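Deposit Schemes Should Pay by Weight, and Then Get Out of the Way

The argument over container deposits is usually conducted as an argument about the size of the deposit. One side wants it raised, the other wants it abolished, and the return rate is quoted by both as if it depended on that number alone. My view, after eleven years of specifying collection equipment for small municipalities, is that the deposit amount is the least interesting variable in the system. The unit of account matters more.

Most schemes pay per container. Each bottle has to be identified, matched to a register of eligible products, credited and then marked or crushed so that it cannot be credited twice. Every one of those steps needs a readable barcode. A torn label, a wet label or a bottle flattened in somebody's bag fails the first step, and the customer is handed it back. The plastic is the same plastic. The scheme has rejected it for a paperwork fault.

Munarmont ran its return point this way until two winters ago. I had access to the log for one December. The machine accepted 3664 containers and refused 844. A refused container is a cost with no matching benefit: the resident carried it there, the machine spent cycle time on it, and most of the refusals ended up in the ordinary trash bin by the door. The town then paid to have that bin emptied.

Paying by weight removes the identification step. A resident brings a bag of clear PET, the bag goes on a scale, a short inspection takes place and a credit is issued. Crushed bottles weigh the same as intact ones. Labels are irrelevant at the counter and are dealt with downstream, in the wash line, where they have to be dealt with anyway.

The standard objection is fraud. Water left in bottles, gravel in the bottom of the bag, bottles from outside the district. I take the first two seriously. The third I don't, because per-container schemes suffer from it equally and no barcode reader can tell which side of a county line a bottle was emptied on.

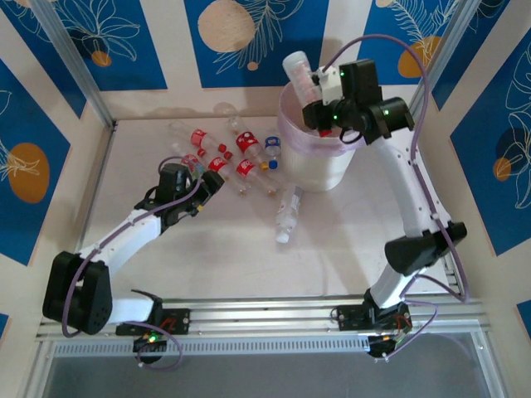
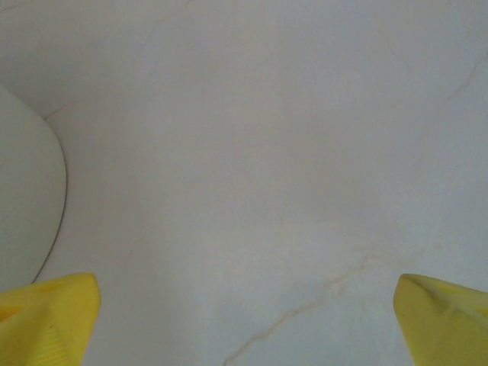
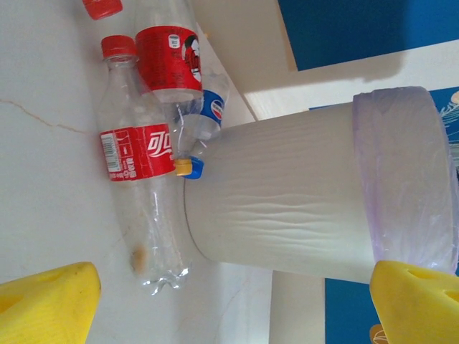
Clear plastic bottles in the first and third views, white surface in the second.

Liquid is the larger problem. A half-liter bottle with a third of its water left in it weighs many times what the empty bottle weighs, so even a modest number of them will distort a bag. The fix is a volume check. Bulk density of uncrushed empties falls in a fairly narrow band, and a bag that is too heavy for its size can be flagged by a scale and a marked bin. Crushed material falls in a different band, which means the attendant has to choose one of two tables before weighing. This is a minor training matter. It has been treated in consultation papers as though it were a fatal defect.

Gravel is caught by tipping the bag out. There is no substitute for tipping the bag out, and any scheme that proposes to accept sealed bags deserves the losses it will have.

Then there is the matter of who supplies the equipment. Hurneo and Clukari both quote for per-container machines with a service contract attached, and the contract is where the money is. The Hurneo quote I reviewed ran to 56 pages, of which 3 concerned the machine. The rest covered software licensing, register updates, call-out rates and the conditions under which the supplier could raise them. A certified scale has an annual calibration and not much else. I don't accuse either firm of anything. They sell what the rules require, and the rules require identification.

Ailbhe Kinsella, in her submission to the district review, makes the best case on the other side. She argues that per-container data has value in itself, as it shows which producers put which packaging on the market and lets fees be apportioned fairly. I agree that producers should be charged in proportion to what they sell. But the sales figures already exist. Producers know what they ship, they report it for tax, and an audit of those reports is cheaper than reading every barcode a second time at the far end of the product's life. Sampling a few bags a week would provide a cross-check - Ajayi already does this for glass and the method carries over without much change.

Her second point is harder to answer. People understand a fixed sum per bottle. They do not have a feel for the price of a kilogram of PET, and a credit that varies with the contents of the bag can look arbitrary. I would post the rate at the counter in large type and hold it fixed for the year. Whether that is enough I can't say. Scrap dealers have bought metal from the public by weight for a very long time, with a board on the wall and a scale in view of the seller, and the public seems to manage.

The district review closes in the spring. The draft rules still define a returned unit as "one container bearing a legible mark." I would strike the last four words first and see what remains of the rest.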